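Speaker notes: Furnishing a room that everyone shares
Brevwood Library, 12th September
Allow 25 minutes, then questions

Start without the slides. Ask for hands: who has moved a table in a public room this month? Who put it back?

Most of us look after a room that has to be several rooms. At Brevwood ours is a study space in the morning, a seniors' lunch at noon and whatever has been booked after four. We serve a town of 1,153 people and we have one room big enough for any of it. I'll talk mostly about tables, then chairs, then noise. I'll leave out lighting. Prenbridge is covering lighting after the break and they know more about it than I do.

What we had before

Folding tables from the old school, dark brown tops, metal legs that pinched. They weighed too much for one person to move safely. Stored behind a curtain, which meant the back of the room was always lost. Staff set up for every booking and packed down after it. We kept a log for a year and got 514 set-ups. Pause on that number. It was the figure that got us the money, more than any complaint ever did.

What people asked for

We put a sheet on the counter and left it there through January. Three answers kept coming back. People wanted a table you could spread a quilt or a map across. They wanted to be able to sit at one end without feeling they'd taken somebody's spot. And they wanted it less gloomy, by which they mostly meant the brown.

(If time is short, skip to colour.)

Size

A long table does more than I expected. Two strangers can use it at opposite ends. A class can stand down both sides of it. Four small tables pushed together look like the same thing on a plan, but they drift apart, the heights never match, and pens fall down the gap. The catch is that a long table decides the shape of the room. Measure your doorways before you order. We didn't, and ours came in through the loading door at the back with the trim taken off.

Leave a clear walkway on both sides. Check it with a pram or a walker, with the chairs pulled out and someone sitting in them. The drawing will tell you it fits when it doesn't.

Colour and surface

Dark tops hide coffee and show dust. White tops show everything and throw the light back up in your face. A pale colour in the middle of the range is easier to live with, and a matte surface is kinder than gloss if you have overhead lights. Light blue does the job. Paper stands out against it, and so does a lost earring.

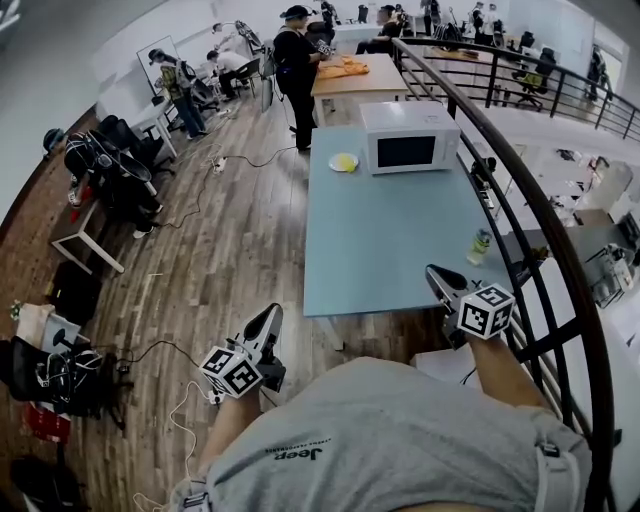
Deirdre Ó Conaill read a draft of these notes and objected that I was making too much of colour. Her view is that height matters far more, that a table right for sitting is wrong for anyone cutting fabric or sorting donations on their feet, and that a library with money for two tables should buy one of each height before it thinks about paint. I agree with her on height. I'd still keep the colour section in, as it costs nothing to choose well when you're ordering anyway.

Chairs

Stackable, with arms on at least a few of them. Older patrons need the arms to get up. Don't buy every chair with arms or they won't go under the table. Felt pads wear through quickly on a hard floor, so buy spares at the start and put them somewhere with a label on.

Noise

The long table made the room louder. Talk carries along it. We hung fabric panels on the far wall and that took the edge off. Lynch tried a rug and took it up again after the first wet week. Dulolside put cork on the ceiling and are happy with it, but their ceiling is low.

Cost

Our first quote for everything was $2,889. We had $2,000. We dropped the matching storage cabinet, kept six of the old chairs for the back office, and came in under. Ask the supplier about freight early. Ours was quoted separately and arrived as a surprise.

What I'd do differently

Wheels with brakes, on one end at least. A second power point in the floor before the table went on top of it. A printed card on the wall showing where the furniture goes at closing, with a drawing as well as words. We have the card now and it gets followed most nights.

Questions

Someone will ask about booking fees. We don't charge local groups, and I can send the form around. Someone will ask about markers on the table top. Rubbing alcohol on a soft cloth, and try it underneath first. Handouts are on the chair by the door.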